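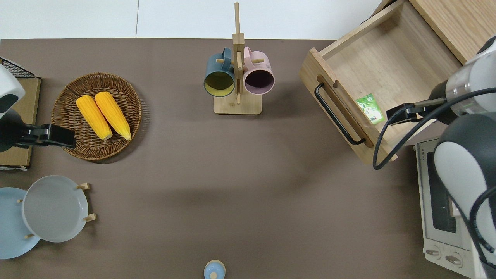 Site Visits

A Saturday morning at the Halliday two-arm cell in Plimudstead

The Halliday workshop opens its doors to members of the Stutero users' group once each spring. This year the visit was given over to a single workstation, the two-arm kitchen table cell at the back of the building. Ten of us signed up. We were split into two parties so that everyone could stand close enough to hear, and I was in the first, which went in at 9:30.

Our host was Mercedes Correa. She has kept the cell running from the time it was installed and does most of the repairs on it herself. She began with the part of the job that takes up most of her week, and that is putting things back where they belong.

The cell is used for practicing household handling: mugs on a rack, plates in a wooden holder, ears of corn in a basket, a drawer to pull open. Each item has a home position, and the positions are kept on a printed sheet in a binder by the door. At the start of every shift someone goes down the sheet with a tape measure. An item that is off by more than a finger's width gets moved. One that is off by less is left alone, and the difference is written down.

I asked why they didn't mark the outlines on the mat. Correa said they had tried it with tape in the first month. The tape lifted at the corners, the plate rack caught on it, and the adhesive left a residue that took most of an afternoon to clean off. The sheet and the tape measure are slower, but she has not had to replace a mat.

The mat itself is a plain brown one. It is held down underneath, and she checks it for slack by pushing with the flat of her hand from the middle out toward the sides. A ripple near the front can tip a mug stand if a gripper drags across it.

Cables came next, and this was the longest part of the talk. Each arm has a black cable that hangs in a loop on the outside. The loop has to be long enough for the arm to reach across the table and short enough that it doesn't sweep things off it. Correa sets the length by hand. She moves the arm slowly to its farthest reach, then to its most folded position, and looks at the loop both times. If it goes tight in the first or touches the table in the second, the straps come off and she starts over.

She uses ordinary hook-and-loop straps for this. Zip ties were ruled out early. They hold well enough, but they have to be cut off every time, and a pair of side cutters next to a live cable is a poor habit to get into. The straps are checked once a week for lint. Old ones go in a coffee can for use on extension cords.

The cell was down for most of a week last October because of a cable. The right arm would stop partway through a reach and report a fault, then run normally for an hour. The crew swapped the gripper, then the controller board, with no change. The break was inside the jacket at a point where a strap had been pulled too tight, and it only opened up when the elbow was bent. There is now a line on the weekly sheet that reads "one finger under every strap."
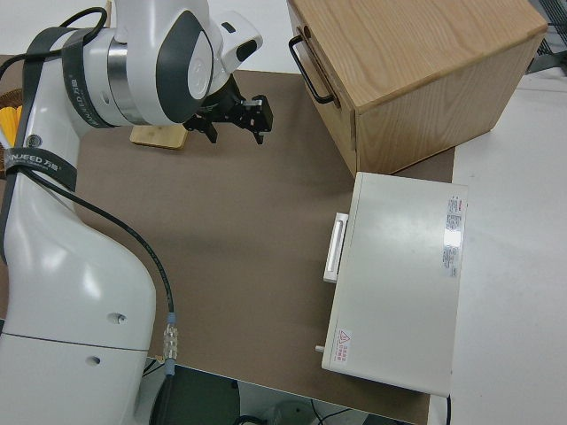
Gholamreza Naseri thought the weekly check was too often. At Miltar, he told the group, they look at their straps once a month and have had no cable failures in 3 years, and he wondered whether so much undoing and redoing was wearing the jackets in the first place. Correa said that was possible. She pointed out that her arms change tasks several times a day and his run the same one all year, but she wrote the question down and said she would try leaving one arm alone for a month to compare.

After that we went through the grippers. They are all the two-finger type, and the schedule for them is simple. The fingers are wiped at the end of the day with a damp cloth, then a dry one. Every 1,000 cycles the linkages are looked at under a lamp and the screws are checked with a small torque driver. Correa passed around a set of worn finger pads. The wear was all at the tips, mostly on one side, and she put that down to plates. A plate is picked up by the rim, and if the gripper comes down slightly off center, one finger takes the load.

The answer was to re-teach the approach to the plate rack. It took roughly two hours. The arm now stops above the rim, waits, and comes down straight. Pads that used to last a few weeks are lasting a good deal longer, though she wouldn't give a figure until she has a full season's record.

We also saw the restart procedure, which is seven steps on a laminated card. I won't copy it all out. The main points are that one person clears the table area, the same person checks the stop button, and the arms are brought up one at a time, always the right arm first. Neither arm is allowed to move until the other has reported that it is ready. A new operator does this with Correa standing alongside until she is satisfied, and there is no set number of tries.

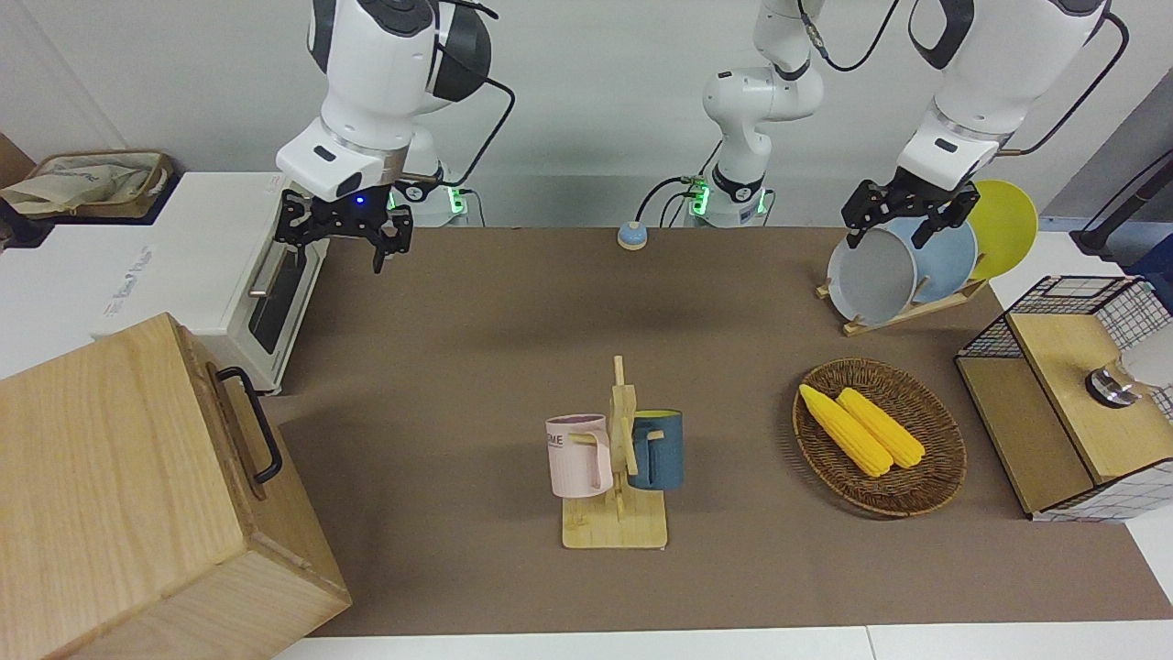
Both arms over the table, with the left one at the plate rack.

A few practical things came up in the questions at the end. The drawer unit and the other wooden pieces were bought unfinished and given one coat of clear matte. Gloss was tried and it threw reflections into the cameras. Spare mugs are bought in the same shape but never in the same batch, so the handles vary a little, and the crew considers this useful. The corn gets washed with dish soap.

Somebody asked what she would change if she built the cell again. She said she would leave more room behind the table. At present, getting to the back of an arm base means taking the plate rack off first, and then all of it has to be measured back in.

We finished just before noon. The second party went in after lunch, and I understand they spent most of their time on the grippers. Coffee was in the front office and parking was easy. The group's next visit will be to Miltar, and anyone who wants a place should put their name down on the list at the Stutero desk.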